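Table robots: your questions

Can a machine lay my table yet?
Sort of! Slowly, and with someone like me hovering nearby. Plates I'd trust it with. Cutlery is another matter — a fork is thin, shiny and lies almost flat, so there's very little to get hold of.

Why not just buy a cleverer arm?
I asked Nahuel Henríquez at Harberg the same thing. He reckons the hand is fine and the practice is what's missing (he wants 3000 goes at one place setting before he'll talk to me again).

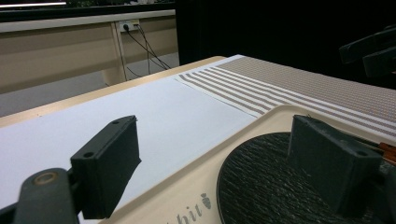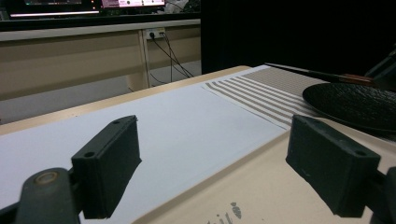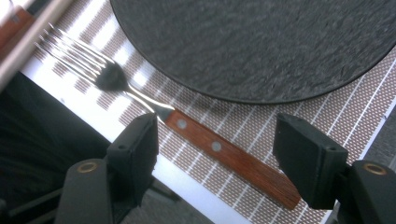
Gripper fingers at the table, with the striped placemat. The fork is in the last one.

Is it quicker than doing it myself?
No! Lachlan Pirihi timed his at 249 seconds for one setting. My nephew does it in 40, grumbling included.

What about washing up?
Ask me again in September. I'm still on forks.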